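Peltar Pocket Alarm, second version

Hi, I'm Glykeria Kourkoulas, and I run the little shop behind this page. I started selling personal alarms after my niece moved into her first apartment and started walking home from a late shift. She wanted something loud that she'd really carry (her last one lived in a drawer!), so I went looking, and the Peltar is what we both ended up with.

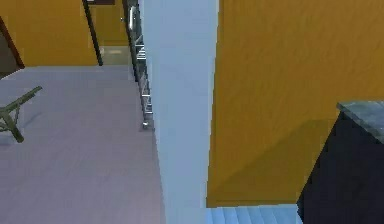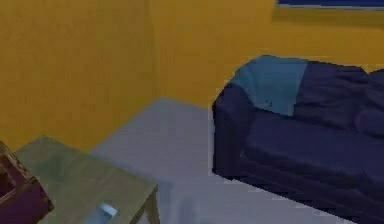
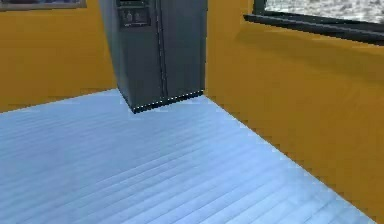
So, the alarm. You pull the pin and it screams, and it keeps screaming until the pin goes back in. Up to 69 minutes on fresh batteries, though I've never had the patience to sit through all of it. It takes 3 button cells, and they come in the box. There's a small flashlight on the end too, handy for keyholes.

The new version has a stiffer pin. I got a lot of emails from people who set off the old one digging for their bus pass, me included, on a Wednesday morning in a very quiet waiting room.

Colors are black, coral and gray. The Timelo wrist strap is sold separately and fits both versions. If you want the Drurnlow belt clip, order it soon, I have 6 left and no more coming until May.

Buying for a tenants' group, a women's shelter or a campus escort program? Write to me before you order and I'll take the shipping off. Returns are fine within 2 weeks, just please tape the pin down before you mail it back.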